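Drondex College Faculty Council
Minutes of the regular meeting, March 31, 2019
Chair: Ye-ji Ban. Minutes taken by Ga-eun Won.

1. Minutes of the last meeting
Approved with one correction. The November minutes said the administration had "agreed" to share its draft policy on student protest and press access. The chair said it had agreed to think about sharing it. Changed to read that way.

2. Draft policy on demonstrations and news coverage
The dean's office sent the draft two days before this meeting. It runs longer than the old one and says less. Members had these concerns:

The draft keeps the right of student reporters to be present in "open areas of campus" but doesn't list those areas. The dean's office says a map is coming. The chair noted that a map was also coming last year.

Section 4 lets a staff member ask a reporter to step back "where the comfort of participants requires it." Several members asked who decides. The dean's representative said it would be common sense. Ga-eun Won asked that the minutes show she did not find this an answer. 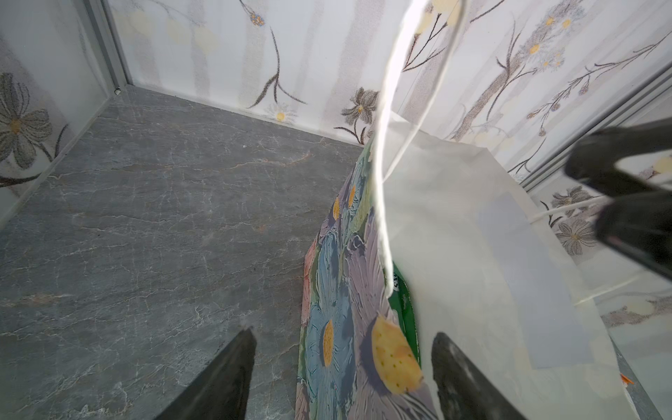 The draft says faculty who join a protest do so "as private persons," then says they may be disciplined under the faculty handbook for what they do there. The council doubts both can be true at once. The dean's representative will take the question to legal counsel and did not offer a date.

Motion: that the council not endorse the draft until Section 4 is rewritten and the map is attached. Carried, with the dean's representative not voting.

3. Outside review by Etico
The college has hired Etico to review how last fall's complaint against a lecturer was handled. The council was not asked before the contract was signed. The chair has read the scope of work and reported that Etico will interview administrators, and will interview faculty "as time allows." The lecturer is not named among the people to be interviewed.

It was suggested that the review be welcomed as a sign of good faith. There was little support for this. The chair will write to the provost asking that the lecturer and the student newspaper both be heard, and that the full report be released, as a summary alone would not satisfy the council. 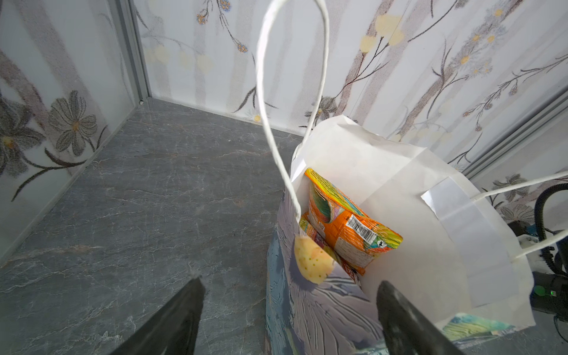

White paper gift bag with a painted pattern.

4. Surkorer reporting system
The online system for reporting classroom concerns, Surkorer, has been running since the start of the year. The administration calls early use encouraging. Asked what that meant, the dean's representative said reports had been received. It is still unclear who reads them, how long they are kept, or whether the instructor is told. The council asked for written answers before any talk of renewal.

5. Petition
A petition asking for an open hearing on the lecturer's case has 1808 signatures. The provost's office has said it would look at the matter again at 2000. The chair could find no rule that sets this number and has asked where it came from.

6. Other business
Parking was raised and put off.

Action items
Ye-ji Ban: letter to the provost on items 3 and 5.
Ga-eun Won: marked copy of the draft policy to all members.
Dean's office: map, answers on Surkorer, reply from counsel.

Meeting adjourned.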